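About Nonidia

Home / About / Kits / Service / Contact

Who we are

Nonidia rents and sells two-arm packing cells to small shops. That's the whole business. We're in Cletonville, in the old seed warehouse behind the rail spur, same building since we opened. Eight people. One loading dock, shared with the tile guys next door, so please call before you send a truck.

We started out fixing other companies' pack lines. Lots of late calls, lots of zip ties. Kept seeing the same job done by hand at the end of every line: box open, parts in, sheet in, lid down, next box. Built a cell for one customer, then one for their cousin's place in Wanigasekara, and at some point we quit doing repairs altogether.

What we make

The Clestitley kit. Two arms, two grippers, one table, one control box, cables, stands. Comes on pallets. Needs a flat floor and a regular wall outlet on its own breaker (not shared with your compressor, please, we mean it).

What it's for:
Small-box packing. Trays, cartons, mailers.
Inserts. Manuals, warranty cards, samples.
Kitting, where you've got up to 15 different parts going in one box.

What it's not for: anything heavy, anything dripping, food without a wrapper. Ask us anyway, sometimes we know somebody.

Reach and payload are on the Kits page. Don't go by the old PDF thats floating around, the numbers in there are from the first version.

How the service works

You send us boxes. Real ones, with the real stuff inside, the same cardboard you buy by the skid. A case of 8 is enough to start. We set them up on a table in the shop, teach the pick points and send you video plus a one-page write-up. Trial takes 5 working days once the boxes get here. No charge for the first product. Second product and up, see the rate sheet.

If the trial looks good you can rent by the month or buy outright. Most people rent first. Rental includes setup, one day of training on your floor, and phone support. Grippers wear, so finger pads are included too. Cables are not, if a forklift gets them that's on you.

If it doesn't look good we tell you so. Thin paper is the hard one. A folded sheet lying flat in a tray is a pain to pinch, and glossy stock is worse. We've turned down jobs over it. We've also gotten a lot better at it since August, new finger shape, slower approach, so if we said no to you last year, send the box again.

In the shop

Trials run on the green floor, main bay. Customers are welcome to come watch, closed shoes only, coffee is free and not great. Parking on the street side.

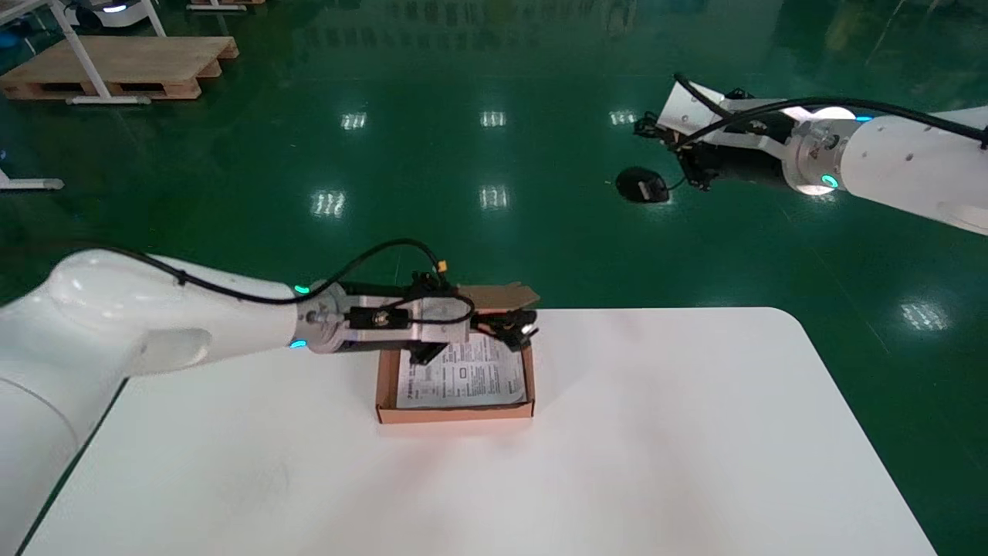
Insert work on a shallow carton, gripper fingers just over the folded sheet. Second arm at right.

Support

Phone and email, 8 to 5, our time. A person picks up. If you get voicemail we're all out on the floor, leave the serial number off the control box and we call back the same day. After hours is extra and has to be set up ahead.

Software updates go out when they're ready. We don't push them to your cell without asking. Backups of your taught positions are kept here for as long as you're a customer, and you can have a copy on a stick whenever you want.

Used kits

Rental returns get new pads, new cables, a full check, and go back out at a lower price. Short warranty. Usually one or two sitting here. Not listed on the site, we never get arround to it. Just ask.

Jobs

Looking for a field tech, driving distance from Cletonville or Wanigasekara. Some lifting, some travel, clean license. Robot experience nice to have, good hands more important. Send a note through the Contact page, resume optional.

Page updated 2025-02-15. New price sheet is up, old one is gone.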